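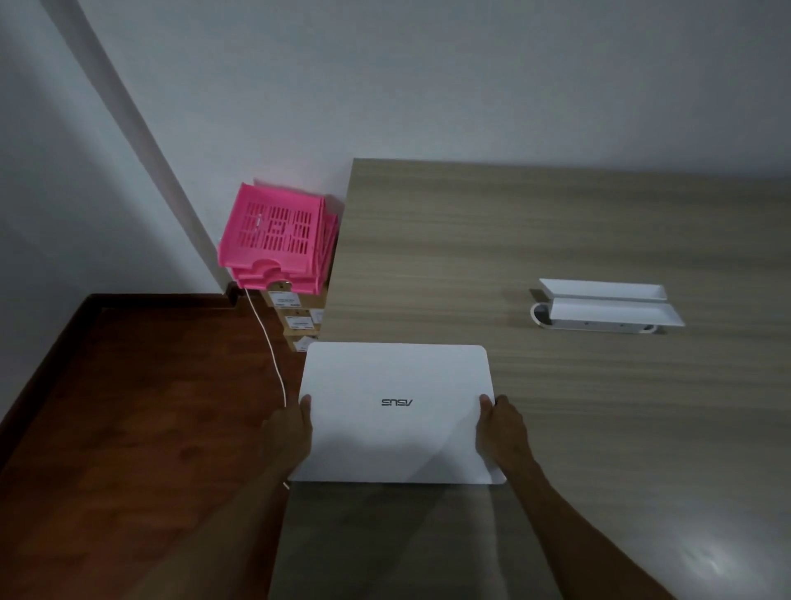

Stiria is looking for people who belonged to a congregation that closed or merged with another one, and who are willing to write and talk about it over one winter. We want members, former members, clergy, organists, nursery workers, teenagers who grew up in the building and left, and people who only came for the food pantry. You do not need to be a believer now. Most of the work happens online, and an ordinary laptop like the white ASUS on the desk is all the equipment we ask for. If you don't have one, say so on your form and we will lend you one through the end of the project.

Posted 2020-08-12

## What the project is

The project is called Plerimau. It collects first-person accounts of what happens to people when their place of worship stops meeting. In the first round we recorded 69 interviews, nearly all with pastors and board members. Those interviews are useful, but they mostly cover budgets, votes, and the sale of property. We heard very little from people who sat in the pews and found out by letter.

This second round is for them. We are interested in where you went afterward, or whether you went anywhere. We would like to hear about friendships that lasted and ones that didn't, what happened to the choir, who still visits the older members, and how two groups with different habits managed in one room after a merger. If your congregation split over a disagreement before it closed, you can write about that too. You will not be asked to take a side.

All faiths are welcome. The first round was heavily Protestant, and we would especially like to hear from synagogues, mosques, temples, and Catholic parishes.

## What you would do

- Write four short pieces, each between one and three pages. We send a prompt for each, and you can ignore it.
- Join a small online group that meets every other week for 90 minutes. Groups have eight people and a facilitator.
- Sit for one recorded interview, by video or phone.
- Read and approve the final version of anything we plan to publish.

The groups start after Thanksgiving and finish at the end of February. Expect to spend three hours in a week with a meeting and less in the other weeks. You can miss two meetings. If you know you will miss more than that, please wait for a later round.

## Pay

Each participant receives $500, in two payments: half after the second written piece and half after the interview. If you leave early, you keep what you have already been paid. We can also cover child care or elder care during meetings, up to $219 per person for the whole project. Keep your receipts.

## Who can apply

You must be 18 or older and live in the United States. Your congregation must have closed or merged at least one year ago. We set that limit after the first round, when several people told us they had been interviewed too soon.

You don't need writing experience. Pieces may be written in English or Spanish. If typing is hard for you, you can record your pieces and we will transcribe them.

## Privacy

You choose whether your real name is used. You can change that choice at any time before publication. Names of other people in your stories will be changed unless they agree in writing. Recordings are stored at our office in Rurstead, and you may ask for yours to be deleted. We do not share drafts with denominations or former employers.

Please understand that we can't promise full anonymity in a small town. If yours was the only congregation of its kind in the county, readers there may recognize it. We will talk this through with you before you sign anything.

## How to apply

Request the form by mail or pick one up at the front desk:

Stiria, Plerimau Project
279 Simon Street
Rurstead

The form is two pages. It asks for the name of the congregation, the year it closed or merged, your connection to it, and the evenings you are free. There is also space for a paragraph on anything you would like us to know. Please don't send photographs, bulletins, or original documents with the form. We will ask for copies later if they are needed.

Forms must reach us by the last day of September. Everyone who applies will get an answer by mail or phone, including people we can't place this time.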